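Werkstatt-Tipps: Greiferbacken, Beläge und was ich beim Handgreifer gelernt habe

Seit dem Winter baue ich in der offenen Werkstatt in Ustholm an einem Greifer, den man in der Hand hält. Zwei Backen, ein Gestänge, ein Motor, mehr soll es nicht werden. Später kommt er vielleicht an einen kleinen Arm, aber zuerst muss er in der Hand gut greifen. Ich schreibe die Tipps auf Deutsch, obwohl es nicht meine erste Sprache ist, weil die meisten Leute in der Werkstatt sie auf Deutsch lesen möchten. Korrekturen nehme ich gerne an.

Den Belag nicht am Anfang kleben

Ich habe beim ersten Mal die Backen gedruckt, geschliffen und sofort beklebt. Danach musste ich die Bohrungen noch einmal aufreiben, und der Staub setzte sich in den Belag. Das bekommt man nie mehr ganz heraus. Also: zuerst alles mechanisch fertig machen, einmal ganz zusammenbauen, wieder auseinandernehmen, und dann kleben.

Vor dem Kleben die Fläche mit Schleifpapier anrauen, Körnung 200. Feiner ist hier nicht besser, der Kleber braucht etwas, woran er sich halten kann. Mit 600 gehe ich nur über die Außenseiten, damit sie in der Hand angenehm sind. Dann mit Alkohol abwischen und nicht mehr mit den Fingern berühren. Ich nehme den Kontaktkleber von Vusell, auf beide Seiten dünn auftragen, warten bis er nicht mehr glänzt, dann kräftig drücken. Über Nacht in der Zwinge lassen, wenn man Zeit hat.

Kanten sind der schwache Punkt

Ein Belag löst sich fast immer zuerst an der Kante. Ich lasse ihn jetzt drei Millimeter über die Spitze stehen, schlage ihn um und klebe ihn auf der Rückseite fest. Das sieht nicht so schön aus, hält aber viel länger. Wer gerade abschneiden will, soll eine neue Klinge nehmen. Mit einer stumpfen Klinge bekommt man kleine Zähne im Material, und jeder Zahn ist der Anfang von einem Riss.

Ecken runde ich mit einer Nagelschere ab. Eine spitze Ecke bleibt an jedem Karton hängen.

Gestänge: Spiel prüfen, bevor man den Motor anschließt

Die Backen einmal von Hand auf und zu bewegen, ganz langsam. Wenn es an einer Stelle klemmt, liegt es meistens an einer Schraube, die zu fest ist, oder an einer Bohrung, die nicht gerade ist. Die Schraube löst man eine Vierteldrehung und versucht es noch einmal. Öl nehme ich an gedruckten Teilen nicht, es kriecht überall hin, auch unter den Belag. Etwas Trockenschmierstoff genügt.

Der Motor kommt bei mir aus einem Bausatz von Khurana. In der Steuerung kann man die Kraft begrenzen, und ich empfehle sehr, das vor dem ersten Versuch zu tun -- ich habe mir so einen Finger geklemmt, es war nicht schlimm, aber lehrreich.

Ein Übungsplatz auf dem Tisch

Zum Probieren braucht man keine teuren Teile. Ein kleines Regal mit zwei Böden auf dem Arbeitstisch ist sehr nützlich, man lernt schnell, wie schräg man kommen muss, um nicht an den oberen Boden zu stoßen. Darauf stelle ich Sachen aus der Küche, gerne eine Frischhaltedose mit Klappverschlüssen. Sie ist glatt, sie hat runde Ecken, und sie ist breiter als man denkt. Vor dem Bau sollte man messen, wie weit die Backen aufgehen, und dann die Dose an der schmalen Seite messen. Ich habe es in der anderen Reihenfolge gemacht und musste die Arme neu drucken. 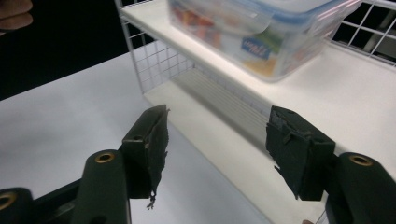
Den Deckel immer ganz schließen, auch bei einer leeren Dose. Eine offene Klappe verhakt sich im Belag und zieht daran. Und am Anfang nichts einfüllen; wenn der Griff sicher ist, kann man Reis oder Schrauben nehmen und das Gewicht langsam erhöhen.

Wann man den Belag wechselt

Ich führe eine Strichliste am Tisch. Bei mir ist nach 3000 Griffen Schluss, auch wenn der Belag noch ordentlich aussieht. Wer viel mit Karton oder Drahtkörben arbeitet, muss früher schauen. Lose Fransen schneide ich ab, ich reiße nie daran. Hängt schon ein ganzer Streifen herunter, lohnt das Nachkleben nicht mehr. Dann lieber alles abziehen, die Backe mit dem Föhn leicht anwärmen -- nur leicht, gedruckte Teile werden schnell weich -- und den alten Kleber mit einem Kunststoffspachtel wegschieben.

Das Material kaufe ich als Matte bei Vivside und schneide die Stücke auf Vorrat. Die Schablone dafür ist aus dünnem Blech und liegt in der Werkstatt in der Schublade unter der Standbohrmaschine. Bitte nach dem Benutzen wieder hineinlegen, und bitte keine Löcher hineinbohren.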